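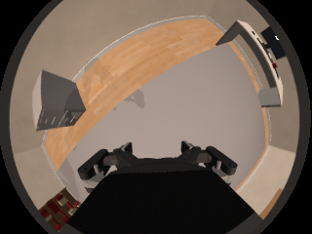 Wrist cam, wide lens model, fingers open, arm pointing down.

5/14/18
Cludgate sim, wrist camera comparison

Goal for today was to settle which wrist lens we carry forward for the glass plate task, wide or narrow. Mieke wants one answer before she sends the camera list to De Bruijn. Same arm, same gripper, same room file for both. Only the lens model and the crop going into the controller changed.

Setup as run:
Arm and gripper from the Cludgate room file, no edits to the link masses.
Controller is the Stutach position controller with the December gains. I left the force limit where Delyth had it.
Wide lens first, narrow lens after lunch.
200 tries per lens, same seed list.
Side camera on for both, recorded but not fed to the controller.

The wide lens bends everything near the border. The wood floor comes out as an arc and the gray surface looks like the inside of a bowl. It is flat in the room file, I checked. Both fingertips stay in view when open, so I can see left and right tip in the same image without moving the wrist. The housing takes up most of the bottom third. I tried masking it out and the controller did a little worse on the first few, so I took the mask off and restarted the count.

One thing to watch is the shadow. In the wide view there is a dark patch up and to the left of the left finger, and the edge detector likes it. On two of the early runs it locked onto a shadow edge in place of the plate edge and the arm went off to the left. Raised the contrast threshold a notch. Restarted the count again after that, so the numbers below are all with the new threshold. 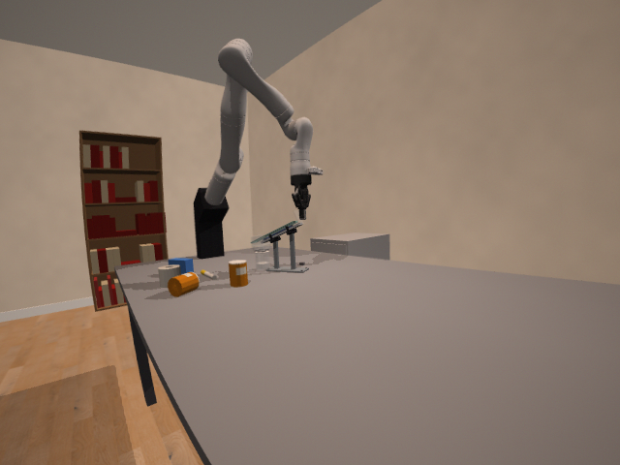

Side camera, gripper above the raised edge of the tilted plate. Pill bottles, marker, blue cube and roll left in as clutter.

Clutter positions were the same for both lenses. The clear drinking glass next to the fixture is the one I worry about. Depth from the wrist camera reads straight through it most of the time, and the planner will happily sweep a finger across that spot. Added a keep-out cylinder by hand for now. It needs to come from the object list and not from me typing it in.

The plate is also clear, so the same depth problem applies to the thing we want to pick up. What the controller really uses is the greenish edge and the clips at the post tops. With the edge tint turned off in the material file the wide lens found nothing at all. Not counted, just a side check. Real glass from De Bruijn may have less tint than our material does. Asked Mieke to find out.

Results, plate picked and held clear of the posts:
Wide: 98 of 200
Narrow: 98 of 200

I reran the counting script because I thought I had pointed it at the same folder twice. I had not. The logs are different and the failures are in different places.

Wide failures are mostly late. The gripper gets over the plate fine, then closes with one finger a bit high and the plate slips on the way up. Near the image center the wide lens has few pixels on the edge, and the last correction is coarse. In most of the slips I opened, the finger was off by 3 mm or more at close.

Narrow failures are mostly early. If the starting pose is off to one side, the plate is out of view and the search move eats the time limit. When it does find the edge it usually finishes. It also loses the fingertips once they spread all the way, so there is no visual check on the opening and I have to trust the joint reading.

Next question was whether the fingers themselves were hitting the post. Delyth saw this on the Drikico gripper last winter and assumed it was a bad tip model. I ran a few slow descents with the height offset set low on purpose and watched from the high room camera.
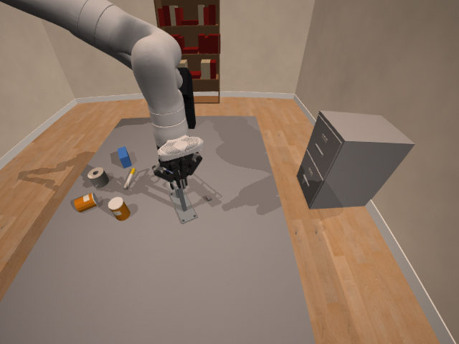 Contact on the post top shows up in the force log as a short spike and then a flat line at the limit. The controller does not treat it as a fault. It waits, times out, and the run gets filed as "no grasp" along with everything else. So some part of our "no grasp" pile is post contact, for both lenses, and I can't say how much until the log keeps the contact body name. Delyth's Drikico runs have the same gap, so the tip model may be fine after all.

The base plate did not shift during the slow descents. It is pinned in the room file, so that tells us nothing about the real fixture.

Tried a mixed run at the end of the day: wide crop until the plate edge is found, then narrow crop for the close. Only a handful, no seed list, so no number worth writing down. The handoff between crops jerks the wrist because the target jumps when the lens model changes. Needs a blend or a pause. A pause is easier and I will start there.

To do:
Contact body name in the force log (me)
Split "no grasp" into post contact, slip, and not found (me)
Keep-out zones from the object list (Delyth)
Edge tint on the real plates (Mieke)
Rerun both lenses with the split labels, same seeds
Mixed crop with a pause before close, full 200
Put the threshold change into the shared config. It is only on my machine right now.

Told Mieke to hold the camera list until the rerun. She is fine with that as long as the mount size stays the same for either lens. It does in the model, but I still have to check the drawing.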